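How to Hang Peel-and-Stick Wallpaper (and When Not to Bother)

By Olga Aguirre
Filed under: Walls

The label on the last roll I bought said "up in minutes, off in seconds." I have hung this stuff in four rentals and one house I own, and I have yet to see either half of that claim hold up. The powder room took me most of a day in June. Taking the old paper off the wall before it took an evening and a quart of joint compound.

I still use it. It can look good, and you don't need a paste table. But go in with your eyes open, and don't believe the videos where one person with clean hair smooths a whole wall in a single pass.

Check the wall before you buy anything

Run your palm over the paint. If it feels like orange peel, the paper will touch only the high spots and will start letting go at the seams, usually near the ceiling first. Some sellers say their paper is fine on "light texture." Ask them what light means. I asked Bahrami, where I buy most of my rolls, and got three different answers from two clerks.

New paint is the other trap. The can says dry in an hour, but dry to the touch is a long way from cured. I wait a full month after painting. Flat paint is worse than satin for this, and if you have flat, put a piece of painter's tape on it, press hard, leave it overnight, and pull. Color on the tape means the wall needs a coat of primer.

Buy one roll and put a strip of it up somewhere dull for 7 days. Behind a door is good. If it curls, you've lost the price of one roll.

How much to buy

Ignore the calculator on the product page. Every one I've tried works from square footage and forgets the pattern repeat, and a big floral can waste a foot or more on each strip. Do it this way:

1. Measure the wall height in three places and use the tallest.
2. Add the full length of the pattern repeat, then 4 inches for trimming.
3. Divide the roll length by that number and drop the fraction. That's how many strips you get per roll.
4. Divide the wall width by the roll width and round up. That's how many strips you need.
5. Order one more roll than the math says, all from the same batch.

The batch number is printed on the end label. Mine were all 1469 except for one roll, and I could see that one from the hall. The seller told me the difference was "within tolerance." It went back anyway.

What you need

Level, at least two feet long
Pencil (pen bleeds through)
Felt-edged smoother
Metal straightedge
Snap-off knife and far more blades than seems sensible
Step stool
Damp rag, dry rag

You can skip the branded kit. The Jistton one I tried had a plastic smoother with a burr on it that scratched the print, and a knife I wouldn't open mail with. A hair dryer is worth having near you for the corners. The $20 "activation spray" is, as far as I can tell, soapy water.

Hanging the first strip

Don't start from the corner or the door frame. Neither is straight. Measure out from the corner by the width of the roll, less half an inch, and draw a plumb line from top to bottom with the level. The first strip follows that line and nothing else in the room.

Peel back the top foot of the liner only. Stick it high, with a couple of inches running up past the ceiling line, and check the side against your pencil mark before you press. Then work down with one hand pulling liner and the other smoothing from the center out. If you get a crease, back up and lift. Paper can be lifted two or three times before the glue quits, whatever "endlessly repositionable" is supposed to mean.

Most instructions say to butt the seams edge to edge. The Weltora sheet says to overlap by a sixteenth. I've done both. Butted seams look better in the first week, but vinyl shrinks a little and then you get a hairline of old paint. A small overlap catches the light from the side. I overlap on dark walls and butt on pale ones, and I wouldn't call either one a fix.

Matching the pattern

Match at eye level. If the drift is going to show anywhere, let it show down by the baseboard. Vertical stems and stripes are less forgiving than scattered blossoms, so a print that has both needs the plumb line more than most. The cheap rolls from Ikeo were printed slightly off square, and by the fifth strip I was trimming a sliver from each one to keep the stems upright.

Inside corners

Never wrap a full-width strip around a corner. It will look tight on the day and pull into a curve later. Cut the strip so it turns the corner by half an inch, then hang the leftover piece on the next wall over that half inch, with a new plumb line. You'll lose a bit of the pattern in the corner. Everyone does, and a busy floral hides it well enough. Trim strips of metal or wood will cover the join if it bothers you, though they cost more than the paper did.

Warm the turned edge with the dryer on low, press it in with the straightedge, and leave it alone.
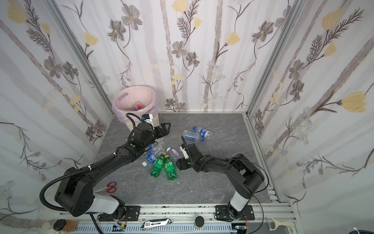
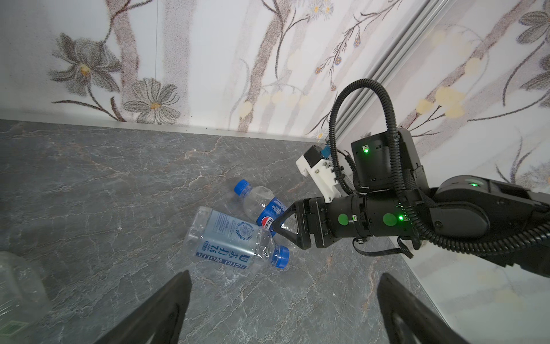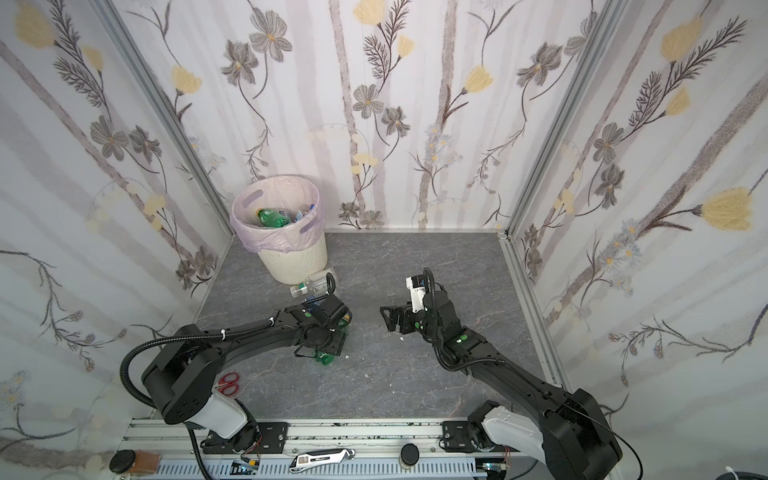
Floral wallpaper meeting in the corners, above a veined gray surface.

Trimming the bottom

Hold the straightedge hard against the wall where it meets the counter or baseboard and cut along it. Snap off the blade every strip. A dull blade drags the vinyl and leaves a torn white edge that you can't hide.

What it cost me

The powder room came to $138 in paper, counting the spare roll, which is still in the closet. Paint would have been cheaper and done by lunch. If you're renting and your lease says "no damage," pull your test strip slowly and look at what comes off with it before you order the rest.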